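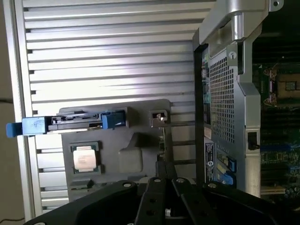

Wirnel Tinau Refurbished Studio Tower
$610
In stock
Last updated 5/16/18

I started recording at home on a laptop, and for a long time I figured that was all anybody needed. Then I got into layering vocals, and then I found out about sampled pianos, and one night I had the same eight bars of a song open for three hours while the thing popped and crackled at me every time I hit play. If you've been there, you know the feeling! You start turning off reverbs one by one. You bounce everything down to audio so you can hear the chorus, and then you want to change one note in the left hand and have to go dig up the old version.

The Tinau is the computer I wanted back then. It's a used office workstation with an Intel Xeon processor that I take in, clean up, test, and set up for people who make music in a spare bedroom. It isn't pretty (big box, plain front) and it won't fit in your backpack. What you get for $610 is a whole lot of computer that can sit under the desk and let you get on with the song.

What you get

The tower, with a Xeon processor and 32 GB of memory
A solid state drive for the system and your programs
A second, larger hard drive for your recordings and sample libraries
A DVD drive, which you will use once
Power cord
USB keyboard and mouse (basic ones, but they work)
A printed setup sheet, one page, both sides

There's no monitor, no speakers, and no audio interface in the box. I used to bundle a little interface with every order and half of you wrote back to say you already had one, so I quit doing that and took it off the price.

Is it loud?

That's the first thing everybody asks me, and fair enough, you're going to have a microphone open in the same room. At idle, or with a normal size session going, I can sing over it into a large condenser mic from across my room and not hear it in the take. With a really heavy session the fans come up and you will hear them. It's a low whoosh, no whine to it, and a closet door or a thick blanket hung behind the singer takes care of most of it. Please don't put the blanket on the computer. I say that with love, and from experience with one very warm return.

I replace the rear fan on every Tinau with a slower one, and I put soft washers on the hard drive screws. If you're recording very quiet stuff, like fingerpicked nylon string guitar, get yourself a longer set of cables and put the tower outside the door. That's what I do and I've never been sorry.

How big a session will it run?

It depends so much on what you use that I hate giving numbers, but people want one. My test song has 80 tracks in it, mostly plain audio with an EQ and a compressor on each, plus a few shared reverbs and a piano. Every Tinau has to play that song start to finish, twice, with no dropouts, before it goes in a box. If one can't do it I find out why or it gets used for parts.

Where you may still run into trouble is big orchestral libraries. Those want memory more than anything else. There are open slots, and I can add more before I ship if you tell me in the order notes, or you can do it yourself later on. Amp simulators are the other hungry one. If you play guitar through two or three of those at once while you track, keep the buffer small for the take and then raise it again when you mix.

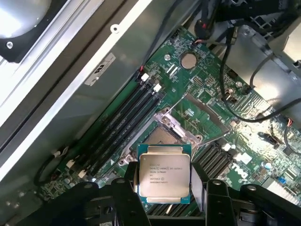
Intel Xeon processor and motherboard.

Setting it up

Give yourself an evening. The machine comes with the system installed and updated, and with all the power saving stuff turned off that makes audio stutter. You'll want to:

Plug in your interface before you install its driver, unless the maker says to do it the other way around (a few do, so check).
Put your recording program on the small drive.
Point it at the big drive for new songs. The folder is already there and it's called Sessions.
Set the buffer to 256 to begin with. Go lower when you're recording, higher when you're mixing.

The USB ports on the back are the ones to use for your interface. The front ones are fine for a thumb drive or charging your phone. If you get clicks and you're plugged in up front, or through a hub, move it to the back first and then write me. That fixes it more often than you'd think!

If you're coming from an older machine, copy your songs over as whole folders and open each one once while you still have the old computer. You're going to find a plugin you forgot you owned and a license tied to an email address from college. Better to find that out in January when you're bored than the week you promised somebody a mix.

What about backups?

Yes please. The second drive is for your songs, it isn't a backup of your songs. I keep an external drive in a kitchen drawer and plug it in when I finish something. Any brand will do. I sell one from Nseir on the accessories page that I like fine, and you can get something just as good at whatever store is closest to you.

Condition

These are used computers and they look it. Expect scuffs on the side panels, maybe a shadow where an asset sticker came off. I blow out the dust, wipe down everything I can reach, put fresh thermal paste on the processor, and swap the little battery on the board. Anything cracked or bent gets replaced. If looks matter to you, email me and I'll pick out the nicest one on the shelf. I don't charge for that.

Options

Extra memory: ask me, the price moves around
Larger solid state drive: add $50
Second monitor output adapter: free if you mention it in the notes
Salatham rolling stand: keeps the tower off the carpet, with locking wheels on the front pair. It's sold separately and it's heavier than it looks.

I get asked for Wi-Fi a lot. There isn't any built in. I record with the network off anyhow, and a small USB adapter does the job when you need to download something. If you have a cable run to the room, use that.

Shipping and returns

Each tower ships double boxed, with foam inside the case so the heavy parts can't shift. TAKE THE FOAM OUT before you turn it on. There's a bright orange tag on the power socket telling you the same thing. Packed up, it weighs roughly 50 pounds, so have somebody help you up the stairs with it.

You have 30 days to send it back for any reason, and I cover the parts and my own labor for a year. Keep both boxes for at least the first month if you have the room. Local pickup is fine too, and you're welcome to bring your interface and headphones and try your own song on it first. I'd like that, I get to hear some good music that way.

I have 7 of these ready to go as I write this, and the next batch should be on the bench in a few weeks. If the button says sold out, leave your email on the contact page and I'll write when there are more.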